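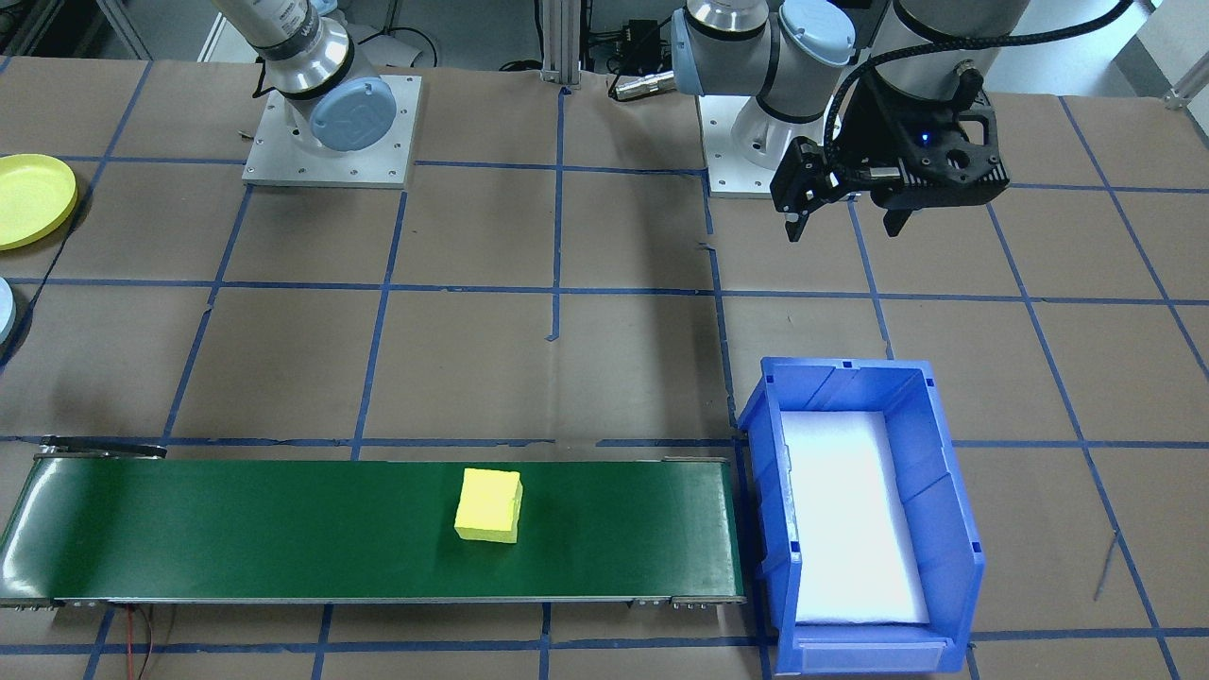

Grunthorpe Costume Makers' Circle
Minutes of the March meeting, Povis Hall, 7.15 pm

Present: Josphat Kimaro (chair), Naomi Tanui, Kgomotso Mathebula, Kyu-ri Pyo, Musyoka Laizer (minutes)

1. Last minutes
Agreed, after Kgomotso asked that "enthusiastic support" for the wig levy be changed to "some support". Changed.

2. Cestbridge masquerade
The organisers want 21 of us on stage. Josphat read out their letter, which promises an expected crowd of 4,000. Naomi asked where that figure came from, as the same people promised a full hall last year and she had a row to herself. The letter does not say. Kyu-ri will write and ask for last year's door numbers before we agree to anything.

The letter also says changing space will be "ample". Members who went last time remember a corridor. Kyu-ri to ask for measurements.

3. Armour rules
Draft rules from Cestbridge limit foam props to the height of the wearer. Kgomotso could not see how that would be checked with boots and helmets on, and Josphat could not either. Naomi thought it would be checked on whoever the steward noticed first. No view sent back until we see the final wording.

4. Harasym fabric offer
Harasym will sell us end-of-roll coat cloth if we spend £200 or more in one go. Josphat in favour. Musyoka pointed out that we have not seen a sample and that "assorted darks" could mean anything. Kgomotso said the last bargain cloth shed all over her tailcoat pattern and she is still finding bits of it. Voted 3 to 2 to ask for samples first – Josphat and Kyu-ri against.

5. Binding and tailoring evening
Naomi will run a session on cutting jackets and waistcoats for a masculine line. She will not be recommending the shoulder pads everyone shares links to, having tried them. Bring your own pins.

6. Any other business
Kyu-ri proposed a group theme for the autumn. Four themes were put forward and none had a seconder. Held over, again.

Closed 9.05 pm.

Recent items
February minutes
Wig levy: what members said
Pattern swap list
Getting to Povis Hall
Cestbridge draft prop rules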